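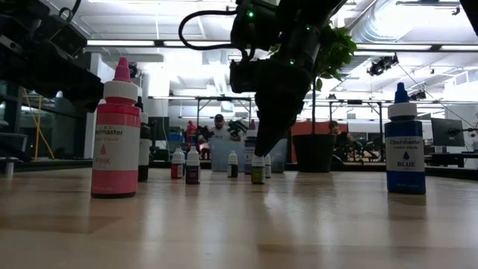 # Which browser is everybody using? A count at one school

Remedios Lacson
Computer Applications, period 2
Wednesday, October 24, 2018

My project started with an argument at lunch. My friend Tamsin Lindgren said that no one our age uses the browser that comes with the computer, they all install Chrome the first day and that's that. I said plenty of people never change anything (my whole family, for a start!). Neither of us had any proof, so when Mr. Sawatzky asked for topics I put my hand up pretty fast.

## What I did

I wrote a short survey and handed it out on paper to students and teachers in the Kirnell building. I went with paper over an online form on purpose. If you answer online you have to open a browser to do it, and I figured people who mostly live in phone apps would skip it. I got 164 sheets back, which was way more than I expected, and my backpack was a mess for a week.

The questions were:

- What browser do you use most on a computer?
- Did you install it yourself, or was it already there?
- Have you changed browsers since March?
- If you changed, why?

I typed everything into a spreadsheet at home. Tamsin read the sheets out loud and I typed, and then we switched and checked each other. We caught a few mistakes that way, mostly me hitting the wrong row.

## What I found

Chrome won, and it wasn't close. Tamsin has been very pleased with herself. After Chrome, 31 people said Firefox and 26 said Safari, and then there was a little pile of Edge and Internet Explorer. Only 2 people wrote Opera, and one of those put a heart next to it.

The part I liked best was the second question. A lot of the Safari people had never installed a browser in their lives. They got a Mac, the compass was sitting there, they clicked it. The Edge people said mostly the same thing. So I think I get half a point in the lunch argument, even if she won't give it to me.

Firefox surprised me. Several people said they had gone back to it this year after the big update made it faster, and a couple of teachers said they never left. One wrote nearly a full paragraph on the back of the sheet about tabs.

For why people switched, "the old one was slow" came up over and over. Privacy came up too, but mostly from the teachers. Some students said they switched because a school site wouldn't load right in what they had.

## Problems

My sample is one building, so I can't say anything about the whole town, let alone the country. The websites that track this stuff count visits to web pages and I was counting people, so you can't really lay my numbers next to theirs. Somebody who opens a browser once a month counts the same as somebody who has forty tabs going all day.

I also messed up the first question. I wrote "on a computer" and some people asked if a Chromebook counts. I said yes, but I only said it to the ones who asked! A few others wrote "Google," and I counted those as Chrome, though they could have meant the search page. Next time I would print the little icons and let people circle one.

## If I did it again

I'd ask about phones separately, and I'd ask for grade level so I could see if ninth graders answer differently from seniors. Tamsin wants to run it again in March and see if anybody has moved. She already has the sheets folded.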